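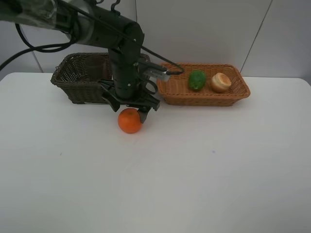
Two Baskets and a Bare White Table: Sixten Eide on Where the Food Goes

By the Wallness home desk, November

Sixten Eide has been thinking about baskets for longer than I've been thinking about anything. He sorts and sells wicker at Sirkow, a narrow shop with 370 baskets on its shelves (he did the inventory on Monday, and he was still a little sore about it), and at home he runs his whole kitchen out of them. I went to talk to him about food storage and we ended up talking for most of an afternoon.

"People buy one enormous basket and throw everything in," he told me before I'd got my coat off. "Then the bread goes under the fruit and they blame the basket."

His own rule is two baskets, side by side, in different colors. One dark, one light. I asked if the colors really matter and he looked at me as if I'd asked whether shoes matter. "You don't read a label when you're hungry. You reach. My hand knows the light one is food and the dark one is cups."

Cups in a basket! I wouldn't have thought of it, but he swears by it. A cup standing in dark wicker doesn't slide around, he says, and you can carry the whole thing out to the porch. He likes an open weave for that job, so you can see from the side what's in there. For food he wants the weave tight, mostly on account of crumbs. "A roll in an open basket is a roll all over your table."

I wanted to know about mixing, because I'm a mixer. My bread lives with my onions and I've made my peace with it. Sixten was kinder about this than I expected. He'll put a roll in with a vegetable for an hour or two, while he's cooking, as long as the vegetable has a dry skin. Bitter melon is fine by him. "All those bumps, it hardly touches anything." Overnight is a different matter, and the bread goes back in its tin.

And the orange? Why does the orange get to sit out on the table?

"The orange is next," he said. That's his name for whatever is about to be eaten or peeled or sorted. It gets the bare table all to itself — no plate, no mat — and when it's dealt with, something else can be next. He started doing it when his kitchen was 26 square feet and he couldn't have two things out at once. The kitchen is bigger now. The habit stuck.

He's fussy about the table too. It has to be white. I suggested that white shows every spill, and he said yes, exactly, and went to refill the coffee.

We got on to shapes after that. He likes rectangles with sides that taper toward the bottom, and a rim wide enough to hold on to. Round ones look lovely in a shop, he admits, and he sells plenty of them, but two round baskets next to each other leave a gap that collects bread ends and rubber bands. His oldest rectangle is a Fokaritz he has owned for 31 years. The rim has been rewoven twice, and he'd rather not discuss the second time.

For cleaning he uses a dry paintbrush, then a barely damp cloth, then a day by an open window. No soap. I confessed that I'd once put one in the dishwasher and he was quiet for quite a while.

Before I left he made me pick out a basket for my onions. I took a small dark one. The bread has moved.

Recent on Wallness
- Oei linen towels after a year of washing
- Paper bag or bowl: ripening fruit on the counter
- Reader kitchens: the pantry with 1118 jars
- How to mend a loose wicker rim
- Bread tins, old and new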